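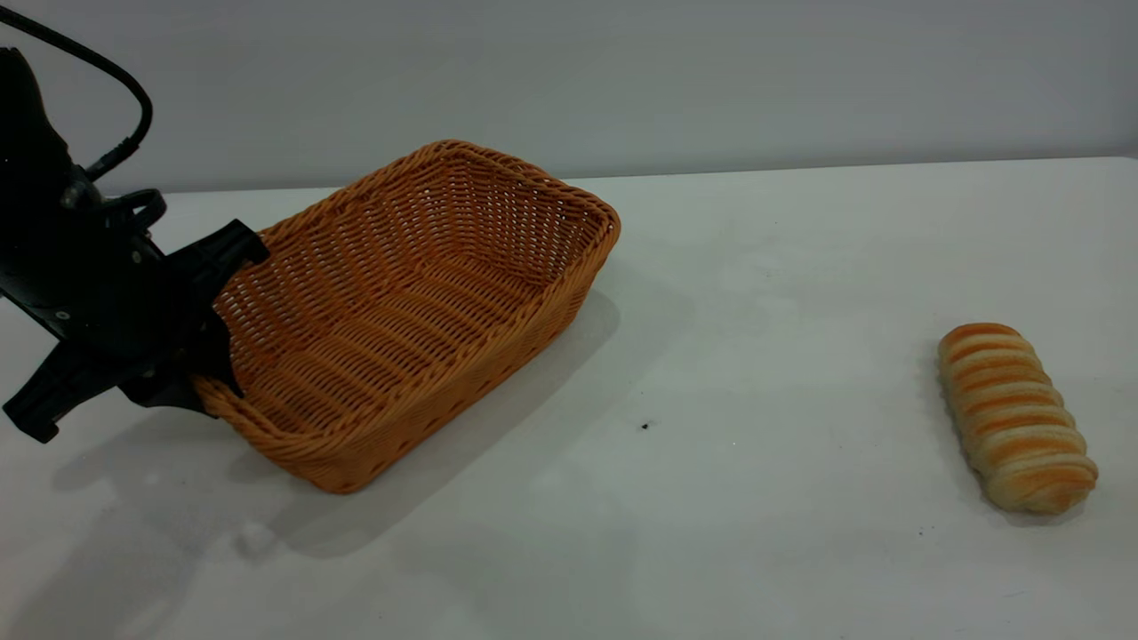 Frandsen Handling

Frandsen Handling sets up and services small robot cells for bakeries, packing rooms and kitchens. The workshop is in Itedberg and has a staff of 19. Most of our work is on single-arm cells fitted with two-finger grippers.

The bench cell at Itedberg is kept to the same schedule as the cells we look after for customers. It has one arm and a white table against a plain wall. Baskets are gripped by the rim, with the fingers either side of the wall. A woven rim gives slightly under load, so the closing force is set on the basket first and then checked again on bread. A twisted roll needs a much lower setting and a slower close.

Setting up
The arm is bolted down, levelled and run through its full reach at low speed. We then teach the table height at each corner and the grip points for each item. The cable is left with enough slack at the wrist for a full turn in both directions. Setting up a new cell normally takes two days, including handover.

Looking after it
Finger faces are brushed out at the end of each shift, as crumbs in the ridges will change the grip. The table is wiped and the height check repeated. Every 23 weeks we check the following:
Finger wear and alignment
Gripper fastenings
Cable sheath and clips
Joint play, measured at the wrist
Stop button and speed limit

Fingers are replaced in pairs. After any change of fingers the grip points are taught again from the start; old values are not carried over.

Repairs
Gripper faults are dealt with on site where possible. Arms with joint faults come back to Itedberg, and a loan arm is fitted in the meantime. Spare fingers and cable sets for the Vetier range are held in stock. Parts for older Tisusport controllers can be ordered, with a lead time of roughly two weeks.

The workshop is closed for part of August. Service customers can still use the fault line from 7 am.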